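4.2 Sachets, loose goods and the question of the "proper" pot

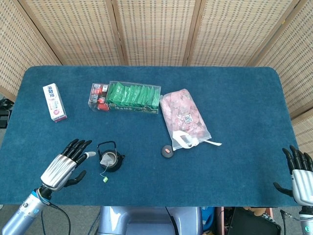 The claim that tea bags have driven out older habits of tea making is repeated so often that it is seldom tested. Pascu takes it as given. Roman goes further and treats the bag as the end of a craft. We are not persuaded by either, and the households that took part in the Curnstead survey give us little cause to be.

Of the 498 people who returned the form, 73 said they used only bags. That is a small share, and even this figure should be read with care. The form asked what people "normally" used, and a person who makes a mug at work and a pot at home could fairly have ticked either box. Furtună, who drew up the form, has since accepted that the word was a poor choice. It was kept for the second round at Cadton so that the two sets could be compared, which seems to us a doubtful gain.

What the earlier writers miss is how readily the two ways of making tea sit together. Figure 2 shows a felt-covered table with a small black teapot on it, the kind with an arched wire handle, and in the pot a white tea bag with its string hanging over the rim and a small paper tag lying in front. On the same table are a box of green tea sachets, a carton of milk and a see-through bag of something pink, possibly dried flowers or fruit. By Roman's account the pot belongs to one way of life and the bag to another. The table does not seem to have been told of this.

Figure 2. Teapot with tea bag, green tea sachets, milk carton and other goods on a table in front of a folding screen.

We would not rest much on one table. A figure cannot tell us who drinks the tea, how often, or whether the milk is meant for it at all. Too much of the writing on this subject moves from a set of objects to a set of beliefs with nothing in between, and Radu's well-known remark that "the pot remembers" is a case of it. Pots do not remember, and we doubt that their owners think of them in such terms when they want a drink.

The talks held in May are of more use here, though only 40 people took part and all had offered to be seen. Several kept a pot for bags alone. Mihăilă reads this as a wish to appear traditional in front of guests. It may be so, but the plainer reading, that a pot makes enough for more than one cup, was not put to anyone, and until it is we see no reason to prefer hers.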